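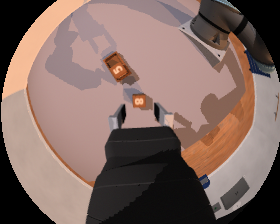

Block 8 between the open fingers, block 5 in its box. Wrist view, Grolten tabletop scene.

Grolten Rulebook and Scene Pack: a long-term user's review

I bought the Grolten pack in October, mostly for the scenes, and I've ended up reading the rulebook more than I've run the simulations (I did not see that coming from a PDF with a beige cover). So this review is lopsided. If you want frame rates and install notes, the Brundness forum has a good thread on both.

What you get is a set of 11 simulated tabletop scenes for a robot arm with a two-finger gripper, plus a rulebook of 62 short rules on how to run a fair pick-and-place test and how to write it up. The scenes are nice! The rules are why I'd tell you to buy it.

Take the numbered blocks. Rule 4 says every movable object needs a mark you can read from the wrist view at any rotation, and that the log has to call it by that mark. So it's "8" in the log, never "the block" or "the near one." My old logs were full of "the near one." I went back to them after a month and had no idea which one I'd meant. The 8 is easy to read even when it's turned a bit, and the 5 can be lying completely sideways and you still know what it is. I do wonder about a 6 and a 9 in the same scene. The rulebook says to underline them, and then the pack doesn't include an underlined set. Come on.

Then there's the rule I argued with the longest, which is that you start with the fingers open and not touching anything, and save a still before the first motion command. I thought that was fussy. I do it every time now, and it has caught two bad starts for me where a finger was already resting on the block and the grasp would have counted as a success for no good reason.

Shadows get a whole section, and I loved it. The advice is to leave the arm's own shadow on in the wrist view even though the picture looks cleaner without it. You get these big jointed shapes sprawled over the pink tabletop and out onto the wood edging, and brown cubes next to brown shadows, and yes, it makes detection harder. The rule says to report results with shadows on first, and shadows off only as an extra. I ran 334 trials both ways on one scene and my shadows-off score was so much prettier that I completely understand why somebody had to write the rule down.

The box is where I have complaints. A block sits close to the walls with only narrow gaps, and the rulebook's line on what counts as "in" is mushy. Fully below the rim? Flat on the bottom? Is it still in if it's tilted against a wall? There's one paragraph, and it says to "use a consistent criterion," and I'd have paid extra for them to pick one. Pillwood's free checklist handles this better: it makes you write your success test in a single sentence before you start and then forbids you from editing it. I've taped that page into my Grolten printout.

I'm also not wild about the circular view being the default. It's wide, so you see the arm base and the stuff off to the side of the table, and the rulebook wants you to keep all of that in, no cropping. Fine for honest reporting, kind of a pain on a small laptop. You can zoom the viewer, but the setting forgets itself every time you reload. Every time!

Compared with the Ekinci set, which I used before this one, Grolten has fewer scenes and a slower loader. Ekinci has better looking rooms and almost nothing on how to behave in them. No naming rule, no start check, nothing on reporting failures. Grolten makes you list every failed trial with a reason from a fixed menu, and "other" is allowed only if you write a sentence next to it.

Who should get it? Small labs, teachers, anybody who has to compare their numbers with somebody else's. If you're on your own and playing around for fun, the Pillwood checklist will probably do you fine and costs nothing.

Four stars. It loses one for the box paragraph and the zoom thing. If the next version ships with an underlined 6 and 9, I'll come back and edit this.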